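3.2 The Sofa as a Sorting Surface

We had expected the laundry to be about drawers. The interview guide, drafted in June by the second author, contained eleven prompts on drawers and wardrobes and not one on seating. By the end of the first week of home visits the drawer prompts had been moved to an appendix, where they remain, and we had learned to ask before sitting down.

In the households we visited, clean clothing spent a good part of its life on the sofa. It came there from the dryer or the rack, was folded there, and then stayed. Participants had no settled word for this stage. "Put away" was clearly wrong and "lying around" was taken as an insult. Kikuchi, who did most of the visits in Skovthorpe, began writing "parked" in her notes, and we adopt the term here with the usual apology to the reader for adding another one to the literature.

Parking differs from dumping in that a parked garment has been folded. The work has been done, or at any rate the part of the work that participants regarded as skilled. What is left is a walk down the hall, and the walk down the hall was the step most often described to us as "the annoying bit." One man in Nokness, whose folding was so exact that the first author asked him for a lesson, told us that he had last carried a stack upstairs on his own initiative when his mother was visiting. He then showed us a second stack, older than the first, which he was living out of quite comfortably.

Small, light sportswear was especially prone to being parked. Shorts and T-shirts fold down to nearly the same bundle, and several participants picked up one believing it to be the other. They are also worn again so soon that storing them struck people as a formality. Figure 4 shows the type: a single bright red item with two thin white stripes down one side, folded to a rough rectangle with one crisp edge and a top that has bunched a little. We coded it as "sportswear, folded, unspecified" after a discussion between the authors that went on longer than either would like to see recorded.

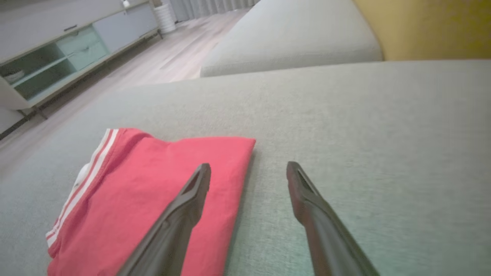 Figure 4. Folded red garment on a sofa seat, upholstered in pale gray-green fabric. Coded as parked.

3.3 Who Moves the Stack

Once parked, a garment needs somebody to unpark it. We asked each adult in the household, separately, who usually did this. The answers added up to well over a whole person's effort in nearly every home, a result familiar from studies of dishwashing and one we report without surprise.

The diaries were more useful. Participants noted each time a stack was moved and where it went. A move to a bedroom or closet was coded as storage. A move to the arm of the sofa, the coffee table, the next cushion, or a dining chair was coded as displacement. Of the 86 moves in the diaries, displacement made up the larger share, and the commonest cause given was that a person wanted to sit. A stack could travel the full length of a sofa in an evening, one cushion at a time, ahead of a television audience.

Displacement also undid the folding. Stacks moved twice or more were usually described in the diary as "messy" or "needs redoing," and redoing them put them back on the sofa, which was after all where folding happened. Filip has proposed drawing this as a loop. We tried it, and the diagram was correct and quite depressing, so it has been left for the project report.

Children's clothing followed the same path but faster. Parents tended to hand a child their own stack and tell them to take it upstairs. In 6 cases the diary records the stack as found later on the stairs, a location our coding scheme had not provided for. We added it.

3.4 Color and Contrast

A smaller point concerns visibility. Participants with plain, pale upholstery complained more about clothes on the sofa than did those with dark or patterned covers, although the diaries give no sign that they had more of them. A coral-red bundle on gray-green cloth is hard to overlook. A navy sweater on a navy sofa, as in the Wukier flat, can be overlooked for days, and was eventually sat on by the first author.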